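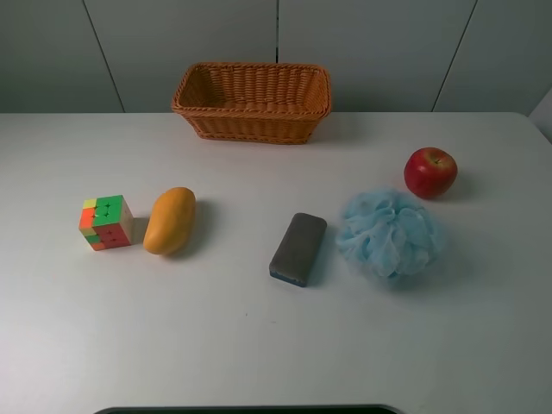

Fig. 1. Basket, fruit and small household items on a white table.

Week 2: Materials and Surface Texture
Introduction to Household Goods, Storndale evening program
Instructor: Kalevi Kokkonen
Handout dated 2020-01-14

Tonight covers texture and how we talk about it. Bring the reading from Nurmi, chapter 2, and the word list from last week.

Terms
Texture: how a surface feels, or how it looks as if it would feel. The first is tactile texture, the second is visual texture. A printed wood grain on a smooth shelf has visual texture only.
Weave: strands passed over and under each other. Baskets, cane seats and most cloth are woven.
Mesh: an open network of thread or wire with gaps between the strands. A bath pouf is gathered mesh.
Matte and gloss: a matte surface scatters light. A gloss surface reflects it in one main direction, so you get a bright spot. Many apples have some gloss.

Natural and synthetic weaves
Rattan is a climbing palm. The outer skin is peeled off for cane and the core is used for heavier weaving. Synthetic rattan is usually extruded polyethylene. It takes damp better than the plant material but can go brittle in strong sun if it has no UV additive. "Wicker" is the name of the technique and can be used for either one.

Testing by touch
Close your eyes and run one finger across the surface, then along it. Woven goods often feel different in the two directions. Write down one word for each before you look.

Homework
Pick two objects at home with different textures. Write 247 words comparing them. Do not use "nice" or "soft."
Read the Irnov section on floor coverings, skipping the table of fiber weights.

The store visit in Brorkadbridge has moved to May. The sign-up sheet is by the door.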